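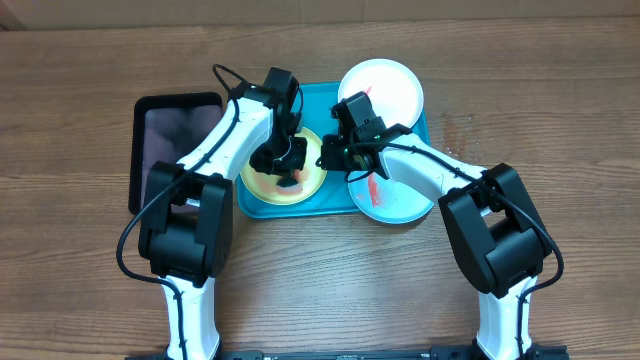 Eating at the table again

May 2019

For most of last year we ate our tea on the sofa. The table had become the place where post went, and then laptops, and by winter there was no room for a plate on it. I cleared it one evening and we have eaten there ever since, apart from when one of us is ill.

The main change is that meals take longer. On the sofa I was done in 8 minutes and then went looking for biscuits. Now it is more like 20, and I don't bother with the biscuits most nights.

I also cook a bit differently. Soup is back, which was always a nuisance on a lap. I have been making the bean stew Daiane Bastos taught me when we shared a house, with a bay leaf and more garlic than you would think. She soaks the beans overnight. I forget and use tins.

The post still has to go somewhere. It goes in a shoebox on the stairs and I sort it when the lid won't shut. Last time there were two parking letters in it and a birthday card from Macedo's, the garage we stopped using years ago.

We did have one argument about phones. The rule is that they stay in the kitchen until the plates are washed. I have broken it more than anyone.

Next job is the chairs. Two of them wobble and I have glued one of those already. The glue didn't hold.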